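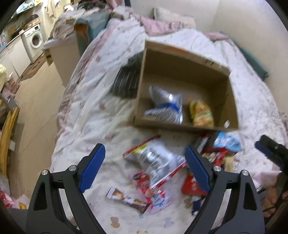

Zutow: two-handed snack packing, recorded in homes

README and data card, last edited Wednesday, May 22, 2024
Maintainer: Ruoxi Pan

Summary

Zutow is a set of 1022 recorded episodes of people putting packaged snacks into an open cardboard box with a pair of hand-held grippers. It was collected for Stider, which packs mixed snack boxes at its Wiltalton site and wants a robot cell, called Tang in the planning papers, to take over part of the line. The recordings come from homes. The line is in a warehouse. Most of what follows is about the gap between those two places, and about the people who stand at the line now.

I was asked to write a card that would help the engineering team and could be passed around the packing floor. I have tried to do both. Where the two pulled apart I wrote for the packing floor, and the engineers know where I sit.

What one episode is

A person holds a gripper in each hand. Loose packets lie on a soft surface next to a box. The person picks up packets one at a time, sometimes pushing one clear of its neighbors first, and places them in the box. An episode ends when the person says it does. There is no fixed packet count and no fixed layout.

The packets are the ordinary kind: pillow bags with crimped ends, slim bars, small wrappers, shiny film that slides when you pinch it. They overlap. A big bag will often lie on top of something thin. A bedsheet gives under the pads and wrinkles when the gripper drags, so a good share of the hand motion in this set is people dealing with cloth.

Files

episodes/ has one folder per episode, with video from each gripper and the jaw opening over time
splits/train.txt lists 800 episodes
splits/heldout.txt lists all the others
notes/ has free-text remarks from the person recording, where they left any
consent/ is not shipped with the public copy; ask me

Video from the two grippers is synced at the start of each episode and can drift by the end. If you are training anything that depends on both hands agreeing in time, check this yourself. I have seen people skip that step and then blame the demonstrations.

What the data is good for

Learning to pinch thin, crinkly packaging without crushing it. Learning to get one packet away from a pile. Handing off between left and right when the box wall is in the way. I would trust it for those, with testing.

What it isn't good for

Speed. Nobody recording was asked to hurry, and nobody did. Any claim about how fast Tang will run that leans on episode length in Zutow is a claim made from the wrong numbers. I have already struck that sentence out of 2 slide decks.

Line packing. At Wiltalton the boxes stand square on a belt and the packets arrive in bins. In Zutow the box may be tipped on its side on a mattress. A policy that has learned to reach into a tilted box has learned something, but I can't tell you it has learned your job.

Quality checks. Packers on the line turn a packet over to look for a split seal, a smeared date, a wrong flavor in the bin. Nothing in the episodes is labeled for that. A gripper may hold a packet with its printed side toward the camera, and the peanut packets show why that matters: the block of text names a spicy flavor and lists peanuts and wheat flour. If the cell puts that packet in a box sold without peanuts, somebody has to catch it. The plan for Tang doesn't say who.

Judging people. The recordings must not be used to rate the workers who made them or to set a pace for anyone else. This is in the consent form and it is a condition of use.

How the work changes at Wiltalton

The plan I was given says that the cell will "free packers for higher-value tasks." I asked which tasks. The answer was a list of four: clearing jams, refilling bins, checking finished boxes and recording new demonstrations when the snack range changes. Three of those are things packers do already, between packing. Take the packing out and what is left is the interruptions, one after another, at a pace the cell decides.

The fourth is new and deserves a closer look. Stider changes its range often. Every new film, bag size or wrapper finish is a chance for the cell to start dropping things, and the fix on offer is more recording. So someone who used to pack boxes for a wage will now pack boxes with grippers, for a camera, so that a machine can pack the next ones. It is skilled work. The wrist angles are awkward, you lose the feel in your fingertips, and you have to stay patient with a slippery bag that your bare hand would have picked up without a thought. As I write this, the pay grade for it is marked "to be confirmed."

I am told recording at home is a benefit. For some it may be. You skip the bus, you sit on your own bed, you stop when you like. It also means the job now goes on between the washing machine and the pillow, and that the video has your home in it. People agreed to this, and I believe they understood it on the day. I am less sure they pictured their kitchens in the background of somebody's training run a few years later.

Privacy

Hands appear in many episodes. Rooms appear in nearly all of them: bedding, clothes, appliances, whatever was lying about. We did not blur backgrounds, and a blurred version would be harder to learn from, which I mention so you know what was traded for what. Spoken audio was removed. If you recorded for Zutow and want an episode taken out, write to me and it goes, with no form to fill in and no reason needed. Copies already downloaded are outside my reach. Anyone telling you otherwise about any dataset should be asked how.

Comments on the draft

An earlier draft went to the packing floor and the engineering team together. The first round of comments was mostly about one type of grab, where both pads close on the sides of an upright packet and squeeze the lower part narrow. The engineers like these episodes, as they are clean and easy to learn from. I had written that they were "representative of the task." I have removed that phrase.
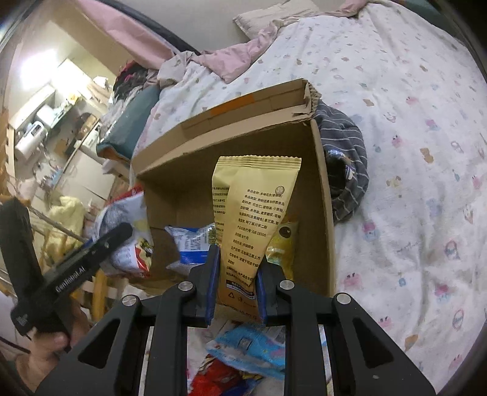
Floor Van Wijk replied that a packet held like that is fine for a bag of peanuts and wrong for anything that breaks, and that on the line you would cup it from underneath without looking. She added that the draft talked about packers "moving up" to supervising the cell, and that she would like to know how many people it takes to supervise one cell, and what the plan is for everyone who isn't one of them.

I don't have that number. I asked for it and was sent a staffing chart in which the packing team is drawn as a dotted box. Her point about fragile goods is easier to answer: there is no damage label in Zutow, nobody opened the packets afterward, and so the set can't tell a careful pick from one that turned the contents to crumbs. Treat a packet in the box as a packet in the box and nothing more.

A second remark from the floor, unsigned, asked why the robot gets to practice on a bed when new starters get one morning. I passed it on.

Known problems

Sync drift between the left and right video, as described under Files.
Motion blur on fast swings. Large silver bags suffer the most, and print on packets is often unreadable in those stretches.
The other hand's gripper often blocks the view of the box.
The box itself wears out. Flaps bend and corners tear over a recording session, and the set has more soft, beaten-up cardboard in it than Wiltalton would ever let through.
Patterned sheets confuse simple background removal. If your method thinks a printed bear is a snack, that is a known issue and I won't be fixing it.
Notes are uneven. Some people wrote a paragraph after each episode and some wrote "ok."

Before you deploy

These are conditions I asked Stider to accept. The first two are agreed. The others are under discussion, a phrase I have learned to read slowly.

Run the cell beside the line for a trial period, with packers able to stop it and no target attached to how often they do.
Report dropped, crushed and misplaced packets to the packing team in the same form management sees them.
Set the pay grade for recording work before asking anyone for more of it.
Say in writing which jobs are expected to go, and when.

A policy trained on Zutow that does well on the held-out episodes has done well on more packets lying next to more boxes in the same sort of rooms. I would want to see it on the line, on a shift with a range change, before anyone's hours are redrawn around it.

Use and contact

Research and internal use are fine. Commercial use outside Stider needs a written yes from me and from the people recorded. Questions, removals and corrections go to Ruoxi Pan, Zutow maintainer. Packers at Wiltalton can also hand them in on paper at the shift desk, and those get answered first.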